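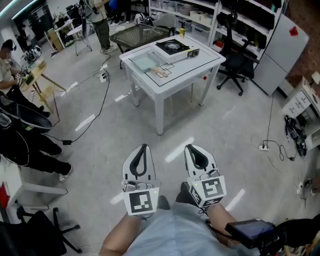 A kitchen task set out at our Berdale workroom: portable stove, tray and wooden spatula on the marked table, with a pair of hand-held grippers ready in front.

About Clular

Clular studies whether machines can carry out the ordinary chores of a home or a small workshop, and publishes what it finds in terms that a buyer, a care provider or a workshop manager can use. We were founded in Berdale by Mohcine Sqalli and Nizar Saliba. We do not manufacture robots and we do not sell them.

Our question

Can a machine do the chores yet? Our present answer is that it can do parts of some of them, under supervision, in a room that has been prepared for it. A machine that moves a spatula from a tray to a pan may do so well all morning and then fail when the tray has been turned a little. For a household this difference matters a great deal, and much of our work consists of measuring it.

We hold a list of 374 chores, drawn up with the help of households and workshops in the district. Each is broken down into steps, and each step is graded separately. Wiping a flat surface, placing objects on a tray and sorting parts into bins are graded well. Folding a fitted sheet, opening unfamiliar packaging and cooking over heat are not. The list is revised every April, and grades may go down as well as up.

How we work

Every chore is first done by people. Members of staff perform it with hand-held grippers, so that the movements recorded are ones a machine with similar grippers could in principle repeat. Work takes place on tables marked with black tape, and the zones tell the operator where objects may be placed at the start of each attempt. The objects themselves are of the everyday kind: stoves, trays, bottles, kitchen tools.

A chore is attempted by hand until the operators agree on how it should be done. Only then is it passed to a machine. Our larger chores are recorded over nearly 900 attempts before any result is released. Failures are kept and described with the same care as successes, and a machine that needs a person to step in is recorded as having needed one.

We grade on a scale of five levels. At the lowest, a machine cannot begin the chore without help. At the highest, it can be left alone with it in a home it has not seen before. As of February 2023, two chores on our list have reached the fourth level and none has reached the fifth.

Our programmes

Tasa is our household programme. It covers kitchens, laundry and general tidying, and is directed by Mohcine Sqalli. Its current work concerns the preparation of simple meals, from laying out the tools to clearing the table afterwards.

Suksawat is our shop-floor programme, directed by Nizar Saliba. It deals with the small jobs that surround a production line - fetching, sorting, packing and sweeping - and works mainly with firms too small to employ an automation engineer.

Our position

Clular takes no payment from the makers of the machines it grades. Our income comes from subscribing care providers, housing bodies and workshops, who receive the full reports. Summaries are open to all.

We are often asked for a date by which household robots will be ready. We do not give one. We report on what a machine did, in which room and with how much help, and we leave forecasts to others.

Visits and enquiries

The Berdale workroom receives visitors by appointment. Firms wishing to propose a chore for the list should write to the Suksawat programme office, and households to the Tasa office, describing the chore step by step as it is done at present.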